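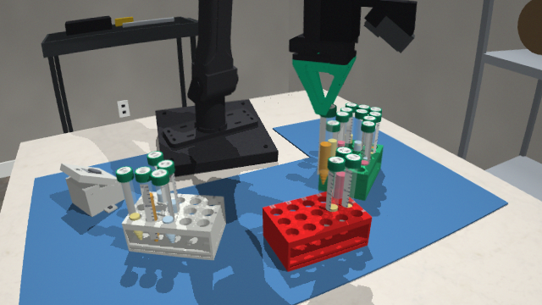 Watch the slow part

Plurnow held its open day in August, and I went along with more than a little doubt. I've sat through plenty of robot demonstrations, and most are over before you've worked out what was hard about the job.

Britta Frerichs ran the session on tube sorting. She started in simulation, on a screen at the front, with one black arm, racks in green, red and white, and capped tubes of coloured liquid. The green fingers close on a cap, and the tubes beside it leave them very little room. A person at a bench doesn't think about that. The programmer has to.

I stayed for 13 attempts. Two went wrong, and Frerichs left them up on the screen while she took questions. I'd like to see more of that. A lab manager deciding whether to buy learns more from a missed cap than from a polished video.

Babatunde Yusuf, sitting next to me, thought simulation had no place at an open day – people come to see machinery. I disagree. Show both, and say plainly which is which. Plurnow did, and I'd go again.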